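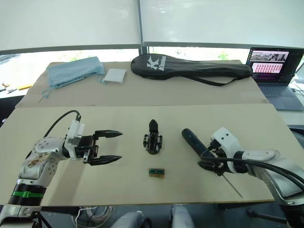
Two-arm bench: where we are

The two-arm build in the back bay of the Norar workshop has moved on from bare motion tests to handling a tool. The job picked for it is small. One arm holds a cordless screwdriver, the other brings up the part, and between them they are supposed to drive four short screws into a bracket.

Vilho Niskanen has done most of the wiring and all of the calibration. The arms came secondhand from Derkevero in June and needed new cable runs before they could be powered up together. Both now run off one laptop, with the camera views in one window so that whoever is at the keyboard can stop things early.

The tool is a Bosch GO, the 3.6 V one. It was chosen for its shape. The body is close to straight and there is a ribbed collar low down that gives the fingers something to bite on.

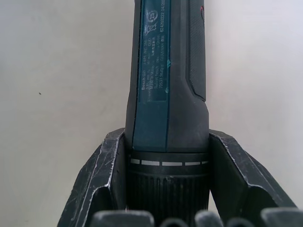 Gripping on the collar also keeps the label in view of the wrist camera, and the software uses the label to work out how far the tool has rotated in the fingers. In January's runs the tool was held higher up the body and twisted on nearly every screw. With the lower grip Vilho logged 100 pick-ups and had 11 where the angle was off by enough to miss the screw head. Most of those came late in the session, so finger wear is the first thing to check.

New finger pads are on order from Flindano. Until they arrive, please leave the gripping force where it is set. The value is 760 in the config file, and anything higher trips the motor limit.

Still open:
The trigger. A person has to press it for now. Tkachuk has offered a small relay board, but it means opening the housing.
Cables. The slack needs to be tied up off the floor before the next open evening.
Log files. There are 1172 of them in the shared folder and they need sorting by date.

The next bench session is Saturday, 11th February, from ten until the heating goes off. Bring safety glasses. If you want time on the laptop, write your name on the sheet by the door.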